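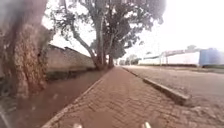 Part 2: Setting up your Trivinero rain gauge

Last updated July 10, 2021, by Mohsin Afridi

Right, so you've unpacked everything and checked it against the list in Part 1. If the little bag of screws is missing, look inside the funnel before you write to me, it's nearly always wedged in there. I've had my own Trivinero going at Susholm since a very soggy November and I've made most of the mistakes going, so these steps are in the order I wish I'd done them, which isn't quite the order on the leaflet.

You'll need a small crosshead screwdriver, a spirit level, two AA batteries for the display, a jug you can pour from slowly, and a post. The post doesn't come in the box. Mine is an old fence post sawn down to 78 cm and it has done very nicely.

Choosing the spot

1. Find somewhere open. As a rule of thumb, whatever is nearest (shed, hedge, washing line prop) should be at least twice as far away as it is tall. In a small garden you may not manage it, and that's fine, just go for the middle of the lawn and note it in your record book.

2. Keep clear of trees. They hold rain back during a shower and then drip on the gauge for an hour afterwards, so your totals go wrong in both directions. I lost most of my first autumn to a sycamore!

3. Check the signal before you dig. Put the display where you want it indoors, walk out with the sensor and see whether the bars stay up. Two bars is enough. Thick stone walls are the usual trouble, and moving the display to a windowsill usually sorts it.

Note: grass or gravel underneath is best. On paving, heavy rain bounces, and some of the splash can find its way into a low gauge. If paving is all you've got, use a taller post.

Fixing the base

4. Knock the post in until it doesn't wobble when you lean on it. Then lean on it again from the other side.

5. Screw the base plate to the top with the arrow pointing north. (The arrow only matters if you're adding the wind vane later, but you'll be glad you did it.)

6. Lay the spirit level across the plate one way, then the other. Slip a washer under the low corner if you have to. I can't stress this one enough, because inside the gauge there's a tiny seesaw that tips each time it fills, and if it's sitting crooked it tips too early or too late.

7. Lower the sensor on to the plate and twist it clockwise until it clicks.

Caution: don't tighten the screws with a power driver. The plate is plastic and it will crack, and a new one has to come from Sial, who are lovely people but not quick.

Pairing and testing

8. Pull out the paper tab under the sensor. A green light blinks twice.

9. Put the batteries in the display and hold down the SET button until the number in the corner starts flashing. Leave it alone for a couple of minutes. Pressing more buttons at this point starts the whole thing off again, ask me how I know.

10. When the flashing stops, type in your four-figure station code from the card. Mine is 1546, so please don't copy that one or your rain will turn up on my chart.

11. Take the jug and pour a little water into the funnel, really slowly, a thin trickle. The total on the display should creep up. Press CLEAR afterwards or you'll have recorded a storm.

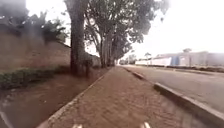

Do I have to bring the gauge indoors when it's frosty?

It can stay out all winter, but lift the funnel off if a hard frost is forecast, as ice can split the spout. Snow won't register until it melts.

Looking after it

12. Once a month, take off the funnel and clear out leaves, spiders and whatever else has moved in. Warm water and an old toothbrush, no washing-up liquid, it leaves a film and the drops hang about.

13. Check the level again after any really windy spell.

14. Copy your readings down somewhere. The display holds 3000 of them and then starts writing over the oldest, and it doesn't warn you. My sister-in-law at Dorkham puts hers in a school exercise book, and I use a spreadsheet, and she has never lost a single one whereas I have.

Caution: taking both batteries out at once clears the memory. Change one, wait for the screen to settle, then change the other.

If the bars drop to none and stay there, go back to step 8 and pair it again before you move anything. The wind vane is in Part 3.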